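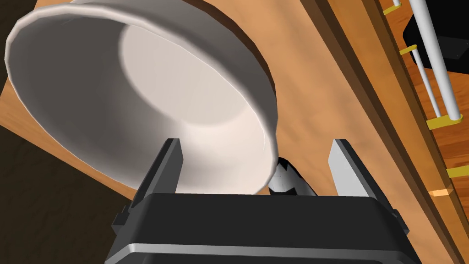
A new everyday English translation of the Second Book of Kings will be read aloud from beginning to end in Flandora this September. The translation was prepared by a small group of readers under Huguette MacLeod, and it is published by Fonero, the local religious press. Among the verses which gave them the most work is the warning in chapter 21, where God says that he will wipe Jerusalem as a person wipes a dish, and turn it upside down. A big white bowl, tipped so steeply that one looks almost straight into it, brings the reader near to this verse, although the prophet goes further and turns the dish completely over. The new text says, "I will wipe Jerusalem clean, as you wipe a bowl, and turn it on its face."

The word "bowl" was chosen after long discussion. Older English versions have "dish", and two members of the group wanted to keep it. Ms. MacLeod says that a dish in today's English can also mean a meal, and some listeners at the first trial reading were confused by it.

"We read it to people who are learning English, and also to people who have heard these stories all their lives," she said. "If both of them stop at the same word, then we have to look at the word again."

The work took seven years. The group met in the reading room of the Snorradóttir Library, usually in the late afternoon, and went through the Hebrew text one short passage at a time. Each passage was then read aloud by someone who had not taken part in the translation. Long names of kings were a difficulty for nearly every reader, and the printed edition has a guide to saying them at the bottom of the page.

Hafþór Hjaltadóttir, who teaches Hebrew in the evening program at the library, checked the final draft against the original. The checking was done chapter by chapter, and the longest discussion was over chapter 17, which tells of the fall of Samaria and explains why the northern kingdom was taken away.

"It is a chapter with a heavy rhythm," Hjaltadóttir said. "The same accusations come again and again. A translator wants to make it lighter, and I asked them to leave it heavy."

The group accepted this advice. In the new version the repeated phrases are kept, also where a modern editor would normally remove them. The story of Elisha and the widow's oil, on the other side, is told in very short sentences, and it is expected to be a favourite with the younger listeners.

The first printing is 2,019 copies. Fonero has set the text in large type with one column to a page, and there are no study notes except the name guide and a simple map of the two kingdoms. A separate edition with the Hebrew on the facing page is planned, but the press has not decided on a date or a price for it. Parishes and synagogues in the district can ask for a sample chapter before they order.

Not everyone is satisfied with the result. A letter in the Zunov, the monthly paper of the Flandora churches, complained that the language of Elijah's departure in the whirlwind has lost its colour and sounds like a report of the weather. The paper printed a reply from Ms. MacLeod in the same issue. She wrote that she understands the complaint, that the passage was changed 16 times, and that she is still not completely at peace with it.

The public reading will be held in the main hall of the library, beginning at nine in the morning. It is expected to take roughly four hours, with a pause after the story of Jehu. Readers come from several congregations, and one chapter will be heard in Hebrew first, and then in English. Listeners may come in and go out between the chapters. Entrance is free, and tea will be served in the pause.

Anyone who wishes to read a chapter should leave their name at the library desk before the end of August. Ms. MacLeod asks that readers practise the names of the kings at home - especially Jehoahaz and Jehoash, who are easily mixed up.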